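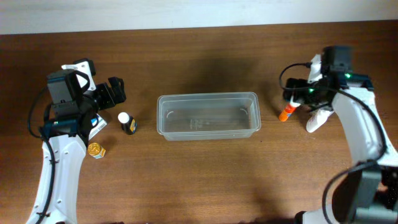 4. The kitchen-table build

We built Kavside twice. The first version was bolted to a bench in the Duvumora shared workshop, and it worked fine until someone needed the bench. The second one lives on a wooden table at my place, and it's the one all the results in this paper come from. I'll stick to that version here and only bring up the old one where it taught us something (mostly about cables!).

4.1 Arms and wiring

Both arms use white links with black servos and black grippers. My co-author Rafia Rajput redrew the wrist bracket in June after we kept stripping the same screw hole, and we haven't touched the design since. The wiring runs along the outside of each link with a generous loop near the top. It looks messy, I know. We tried routing everything inside the links on the first build and ended up taking a whole arm apart every time a connector came loose, so now the cables hang out where I can reach them and I'm a much happier person.

Motor commands go through Ulico, our little control script, which runs on an old laptop under the table. Recording is handled by a separate program, Magsi. We kept the two apart on purpose: if Magsi falls over in the middle of a run, the arms still know what they're doing.

4.2 The packing task

The task is simple to say and annoying to do. Small household things start out on the table, on either side of a clear plastic container, and the arms have to put them in. Each arm looks after its own side. We picked things we already had in the house, like a glue stick, a small bottle with a white cap and a jar with a gold-colored lid, and we didn't add markers or stickers to any of them.

The clear container was Rafia's idea, and I argued against it for a good while. You can see the table right through the walls, the rim catches the light, and from close up it's hard to tell where the edge really is (even for me, looking at the recordings). But that's the kind of container people keep stuff in, so it stayed.

Each arm also has a wrist view, and we lean on it heavily for the last part of the move, when the head view has a gripper in the way. Fast moves smear the wood grain into long bands. We left those blurry pictures in the training set, and I'd do the same again.
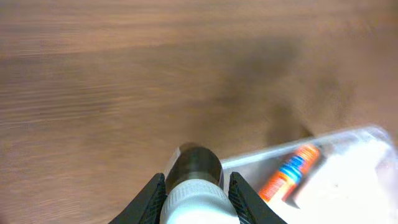

Figure 3. Wrist view with the white-capped bottle between the fingers and an orange and blue tube in the clear container.

4.3 Recording the runs

We recorded 600 runs by hand over the winter, with one of us driving and the other resetting the table. A further 111 were thrown out before training, nearly all of them for dropped frames. The 600 are what was left. For testing we did 100 fresh runs with the final model, and I didn't let myself touch the settings in between, tempting as it was.

Lighting was whatever the room had. Shadows move across the wood as the arms move, and we made no attempt to even them out. The last change to the setup was made on January 14, 2025, when I replaced the right gripper's cable with a longer one. Test runs all come after that date, and the scores are in Section 5.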